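ok desk clear out thread. it's Thursday, I have coffee, I have one evening, lets go

background: moved the craft stuff AND the cable stuff onto the same table in March and never separated them. so now it's all one problem

where we are at:
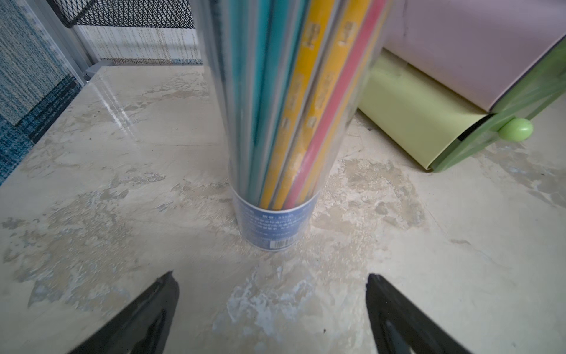
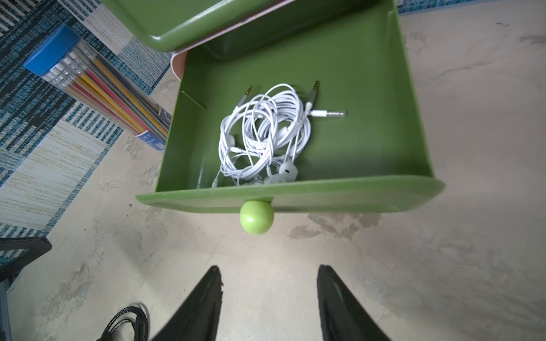
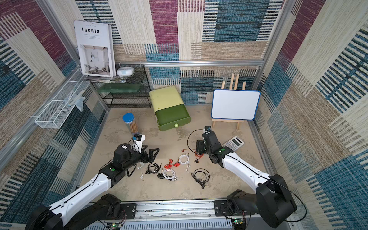
strips in their tube, a green drawer, and in the last one the earphone pile

so the pile. why do I own this many earphones. I have two ears

the red ones I remember buying. airport, overpriced, gate was closing. the little orange one on the other hand — no memory of it whatsoever. where is your other half

Ah-rin Yeo says throw out anything with a jack bc "no phone has a jack." Ah-rin my laptop has a jack. my keyboard has a jack. my mother's radio has a jack

rule for tonight: plug each one in, play 20 seconds of the same song, left ear right ear. if one side is dead it goes. no "maybe if I hold the wire like this"

I have been holding the wire like this for years. no more

song is whatever comes up first. it was a ringtone compilation. fine

ok the white tangle in the green drawer. I put it in there so I'd stop looking at it and then opened the drawer and looked at it

there are three plugs poking out of that thing. THREE. so it's not one knot its a family

detangling tips from Sunee Sitthichai, who knits and therefore has authority: don't pull. find a plug, not a bud, and back it out the way it came. shake the middle loose first. do not do it angry

did it a little angry

went ok?? 30 minutes though. could of watched a whole episode of something

the drawer itself stays btw. pink cabinet, green drawers, round green knob, looks like it belongs in a dollhouse and I love it. Bok-nam gave it to me when she moved and I've had three offers for it since. no

plan for it: one drawer for earphones, one for chargers, one for the tiny adapters that breed. labels maybe. I have a label maker called a Dulia that eats tape like candy so we'll see

now the tube. teal, yellow, pink strips, standing up so they don't curl. everyone who comes over asks about the tube

it's the one thing on this table that was already put away properly. I'm leaving it out on purpose, as an example to the others

I did try keeping the strips flat in a folder once. they slid out every time I picked it up. upright is better, fight me

does anyone else put their colors in order and then mess them up in one evening. mine goes teal, yellow, pink right now and I am NOT touching it

Seung-woo Ko asking if I want to sell the spare earphones as a bundle. who is buying that. who is the customer

he looked it up. somebody on Nodlow has listing number 2928 which is just "earphones, mixed, some work." respect

ok so not selling. working spares go to Gil-soo Hong for the school language room, kids lose them weekly apparently so he takes any color. dead ones to the e-waste bin by the library

how I'm winding the keepers: around two fingers, leave a tail, tuck the tail through. one of the white ones is already in a tight coil with the buds hanging down and thats the look I'm going for

not around the phone. not around your whole hand. it makes the loops too big and they go right back to spaghetti

twist ties over rubber bands too. rubber bands went gummy on me last summer and took the coating off a good pair

black ones are the worst to sort. can't tell whose wire is whose under this lamp. moved the lamp. still bad. used the flashlight on my phone like a burglar

update: orange one plays. it's kind of great?? lots of bass for one lonely bud. keeping it for podcasts

update 2: red ones, left side dead. goodbye airport earphones

someone asked what the strips are for. gift tags and bookmarks mostly, and a paper garland for my niece that I promised and have not started. she's asked twice

garland is Saturday's problem. tonight is wires only

my playlist is at 78 percent and so is my patience. doing the last black pair and then wiping the table down

if you have a drawer like this at home go open it. send pics. I need to know I'm not the only one

ok back to it, more after dinner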